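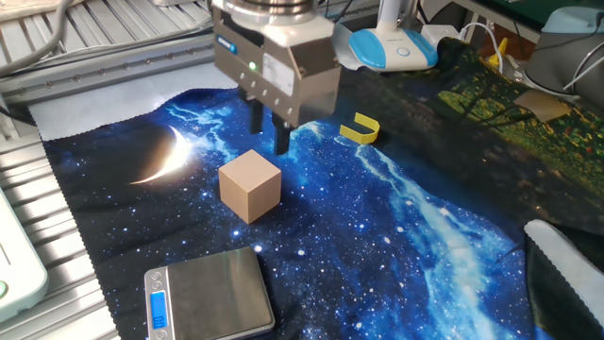 About Plorneo

We make printed table cloths and small weighing sets for classrooms, libraries, after-school clubs and kitchen tables with kids around them. There are five of us, the cloths are cut and packed in one long room above the old Price seed store, and we still get a little giddy when a new print comes back from the printer and gets shaken out over the table for the first time.

How we got going

Awuor Shemweta was teaching second grade and wanted her students to spend more time with a scale. She had the scale. She had blocks, and spoons, and a jar of buttons. What she also had was a row of scratched gray tables that made everything put on them look like homework. One October she threw a piece of leftover star fabric over the nearest one before math, and the kids came running (truly running, she had to send two of them back to walk it). They weighed things for the whole hour and asked to do it again after lunch.

Gwenllian Probert taught across the hall and had a sewing machine. The first batch was 10 cloths, every one a slightly different size, and we're still hearing from schools that have theirs! Gwenllian draws our prints now and Awuor writes the activity cards and answers most of the email.

The Lolar cloth

Lolar is our night-sky cloth and the one people usually mean when they say "the Plorneo cloth." It starts with deep navy and black, with tiny white stars all over, and then a big streaky band of blue and white goes sweeping across on the diagonal. There's a glowing moon. Follow the sky far enough and you come down to earth, with dark tree shapes and a patch of green dotted with little flecks of color. Gwenllian put that corner in late, after her own kids asked where the people looking at the stars were supposed to stand, and we love it.

The edges are pinked, so they have that zigzag look. We tried a folded hem for a while and it made a ridge that tipped the scale, so back to the pinking shears we went. The reverse is left plain and pale. Plenty of teachers flip a corner over when they want a quiet spot for sorting, and one library in our area turns the whole cloth upside down for the toddlers' hour and saves the stars for the big kids. 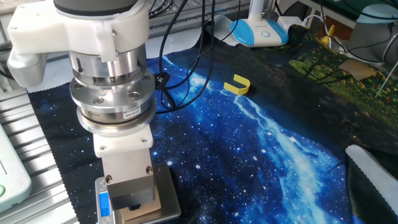 Weighing is where it all started, and it's still the part we could talk about all day. A small flat digital scale is perfect for this age. It sits low, little hands can reach the top easily, and the number comes up on the display while everyone is leaning in to look. Start from zero, put the block on, wait for the digits to settle, say the number out loud. Then guess the next one before you weigh it! Children get good at guessing faster than you'd think, and they are merciless about the grown-ups' guesses.

We don't tell anyone which scale to buy. If your school already owns a pocket scale or a kitchen scale, use that one and spend the money on something else.

What goes in the Riren box

Riren is our starter set. We named it after a word Awuor's youngest made up for the sound of a drawer opening, and it stuck. In the box you'll find a Lolar cloth, a plain wooden cube, a yellow U-shaped clip and a deck of 80 activity cards. The cube has smooth faces and no paint, so you can see the wood, and it stands out beautifully on the dark print. The clip is as yellow as we could get it. Small things get lost on a busy cloth, and we learned that one the hard way with a batch of navy buttons.
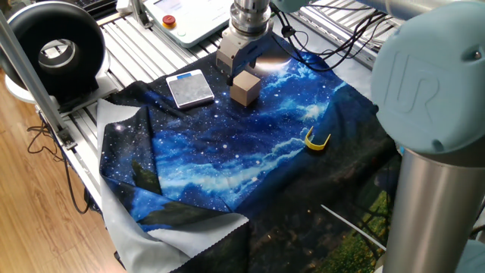 The night-sky cloth laid out with the scale, the wooden cube and the yellow clip.

The cards are mostly questions. Which is heavier, the cube or the clip? How many paper clips balance your guess? Can you set the cube down with one corner pointing at you? Can you put the clip on its side with the open end facing the moon? Those last ones came from a kindergarten teacher who wanted position words in there along with the numbers, and they've become some of our most-used cards.
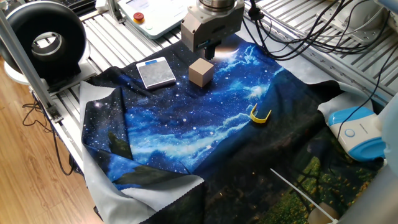
A word on wrinkles, as we get a lot of email about them. Please don't iron the cloth before every lesson! Spread it out, smooth it with your palms where the scale is going to stand, and let the rest rumple. Hills and folds in the sky are fine, and kids will happily make up names for them. If the scale is sitting at a tilt, pull the fabric flat underneath and zero it again.

Where we are now

Riren boxes are in use in 216 classrooms. We know a good many of them by their letters, which are pinned up along the back wall over the cutting table, drawings and all. We also lend cloths to family math nights. Write a few weeks ahead and tell us how many tables you're setting up.

Next on the drawing board is a tide-pool print. Gwenllian is on her fourth crab.

Come say hello

The workroom is open to visiting teachers in the afternoons once school is out. Ring the lower bell and give us a minute to get down the stairs. For replacement cards, a spare cube or a question about an order, write to Awuor through the contact page and put your school's name in the subject line.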